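Session 4 handout: mounting a gripper and a wrist camera at home

These notes go with the April session at the Darnberg shared workshop. They assume you have an arm that already homes and moves, and a gripper that opens and closes from the bench supply. If yours doesn't do that yet, finish the session 3 sheet first.

## 1. The adapter plate

The gripper hardly ever fits the arm's flange directly. You need a plate between them. Cut it from flat stock you can drill cleanly, and mark the hole circle from the flange itself, not from a drawing you found online. Two of the plates made last term were drilled from the same wrong drawing.

- Clamp the plate to scrap wood before drilling.
- Drill undersize, test fit, then open the holes up.
- Deburr both faces.
- If you cut carbon fiber, do it at the wet station with a mask on. Wipe the bench down before anyone else uses it.

Bolt length matters more than people expect. A bolt that bottoms out in the flange feels tight at the wrench and leaves the plate free to rock. Put the bolt in by hand without the plate, count the turns, and compare.

## 2. Where the camera goes

Put the camera close to the wrist and aim it past the fingers. The aim is to have the fingertips and the space just beyond them in view at the same time. If the camera sits too far back, the wrist housing takes up most of the picture and you learn very little about the grasp.

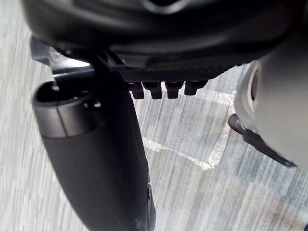
A good working rule is that no fixed part of the gripper should block the area where the fingertips close. Hardware along the top of the view is fine, and it is useful as a reference. If the camera gets bumped, those parts shift in the view, and you can tell at once that the calibration is off.

Check the view at both ends of the gripper travel. A linkage that is clear when open can swing across the lens when closed. Tape the cable so that it has slack at full wrist rotation in both directions. Niskanen clips hold well on round tube but slide on flat plate, so use a screw-down tie there.

## 3. Lighting and the work surface

Shiny things cause trouble. Clear film, tape and glossy plastic throw small highlights that move when the arm moves, and simple edge detection will treat them as objects. Black parts have the opposite problem: the edge between two of them may not show at all. Try a lamp from the side before you start changing software settings.

A patterned surface such as wood grain is usable, but take a reference shot of it with nothing but the gripper in view. You will need that for the exercise.

## 4. First moves

Set the speed limit to 5 percent and leave it there for the whole session. Keep one hand on the stop button. Run the gripper through 26 open and close cycles with nothing in it, then check every bolt on the plate again. Write down any that moved.

After that, try a light tube or cup. Lower the arm until the fingertips are level with the part, close slowly, and stop when the motor current rises. The Rokthorpe driver reports current in its status line. The Grusto board does not, so use the position error.

## Before next session

1. Finish the plate and bring it mounted.
2. Save one camera view with the gripper open and one with it closed.
3. Mark on a printout which parts of the view never move.
4. Read page 27 of the course binder, on hand-eye calibration.

Questions about cutting time go to Érica Pacheco. The drill press is booked through the sheet on the door.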